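A visit to the Plandach workshop in Undport

I have been repairing electromechanical pinball and bowling machines for a few years, mostly at my own kitchen table, and I learned it from old manuals and from patient people on forums. So when Dinesh Nair wrote to our club list that the Plandach workshop would open its doors for one afternoon on 16/03/2023, I booked the train the same evening.

Undport is not a big town. The workshop is in a former bakery two streets behind the harbour, and if you don't know the green door you will walk past it, as I did, two times. Inside there was already a group of visitors drinking tea from paper cups. Dinesh gave us name stickers and asked us please not to lean on the machine with the yellow side rails, as its legs were only finger tight.

Plandach does not restore for shops or dealers. They take in coin-operated games from the relay period, bring them back to working order and lend them to museums and seaside halls. On the day there were games in every state, from a bare cabinet with the paint half off to a finished one you could play for free. I played it and lost quickly.

The first room is for the score motors and stepper units. I was happy to see this, as steppers are where I make most of my mistakes. The method here is slower than mine. They take the whole unit apart and lay the parts on a tray in the order of removal. Each part is cleaned with alcohol, and no grease goes on anything until somebody else has looked at the rivets on the contact disc. I asked if they use any oil on the pivots. The answer was a short no, and then a longer story about a unit which came in full of kitchen oil and had to soak for two nights.

Return springs were also discussed for a long time. If the spring is wound one turn too much, the step-up coil becomes weak and people begin to suspect the coil. I have replaced a good coil for this reason, so I kept quiet and wrote it down.

The second room has the relay banks. Dinesh showed how he adjusts a switch stack from the bottom, always starting with the blade nearest to the armature, and never by bending at the tip. He bends close to the stack, with a slotted tool, and then he watches the long blade push the short one a little after they touch. This small movement wipes the contact clean every time it closes. He has a flexible strip file for the silver contacts and he was quite strict that we must not use sandpaper, which leaves grit behind.
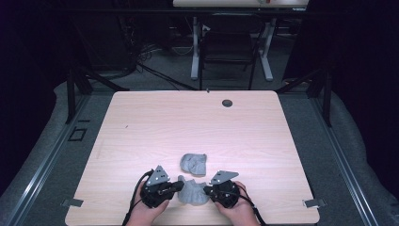
Two grey pieces on a light wood-grain tabletop.

After the tea break we went upstairs to the paper room, and for me this was the best part of the day. The archive has 779 schematics, stored flat in wide drawers, and some 500 of these are scanned. Many came from one operator called Fuchs, whose route covered the whole coast and whose mechanics wrote their changes directly on the drawings in pencil. On one sheet a mechanic had moved a tilt wire to a different relay and added the word "better". Dinesh checked it against the machine when it arrived and the wire was really there.

We were allowed to open the drawers ourselves, with clean hands. The oldest sheets are very brown at the folds and you have to turn them with a piece of card under them.

Then came a short talk about Prurkar, the numbering system the workshop made for its own wire labels. I must confess I did not follow all of it. The idea is that every wire you disconnect gets a small cloth tag with a code for the connector, the position and the faded colour as you see it today. The original colour goes in the notebook separately. An orange wire can look red after sixty years, and a white one can look yellow, so one person's guess should not become the record. A large machine can need 480 tags before the harness is out of the cabinet – I would not have the patience, but I will try it on my next small game.

There was a table with spare parts for sale near the exit. I bought 2 lamp sockets of the long-bracket type and a bundle of fish paper for insulating. Prices were fair. They take cards, but the reader was slow, so bring cash if you have it.

Some practical notes for those who want to go. The stairs to the paper room are steep and there is no lift. Parking is at the harbour, and the walk takes five minutes. Photos are fine everywhere, but upstairs without flash. The next open afternoon is planned for August, and Dinesh asks visitors to write to him in advance if they would like to bring a stepper unit or a relay for advice. One part per person, please, and not the whole machine. I am bringing my bonus unit, which still skips from three to five.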